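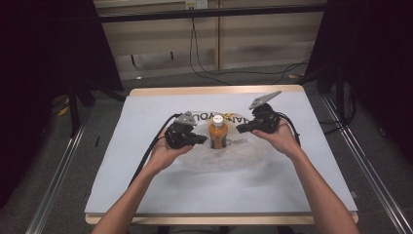 How do you pack a bottle of cleaner or shampoo so it doesn't leak over everything else in the bag?

Tighten the cap, wipe the bottle dry, put it in its own thin plastic bag and tie the bag above the cap. Then stand it upright in the box or shopping bag, against something that won't let it tip.

Old carrier bags do the job well. The crinkly kind with THANK YOU printed on them are thin enough to knot and big enough for most household bottles. Check for holes first by blowing into the bag and squeezing it.

Getting the bag round the bottle

Lay the bag flat on a table and smooth out the worst of the creases. Stand the bottle in the middle, on top of the bag, and work the sides up round it. This is easier than dropping the bottle in from above, when a waisted bottle tends to catch its base on the handles. A board under the bag gives you a level surface and saves the table top if there is a spill.

Caps

Flip-top caps open under pressure. Put a strip of masking tape over the lid and down both sides. For screw caps, take the cap off, lay a small square of cling film over the neck and screw the cap back down. Trigger sprays should be turned to OFF and packed last.

Labels

Turn the label outwards before you tie the knot, so you can read it through the plastic. If the bag is too cloudy for that, write the contents on a bit of tape and stick it on the outside. Never pack bleach with anything acidic, such as limescale remover.

How much to keep

Travel sizes of 100 ml are handy for a weekend but cost more for what you get. Areti Manolakis wrote in to say she refills the same small bottles from a large one and has done so since August. Rinse them well between products and let them drain upside down overnight.

Storing the bags

Fold each bag lengthways into a strip, then roll it up. Almost 40 will fit in a shoe box. Throw out any that have gone brittle or smell of what was last in them.

Page updated 19/04/2020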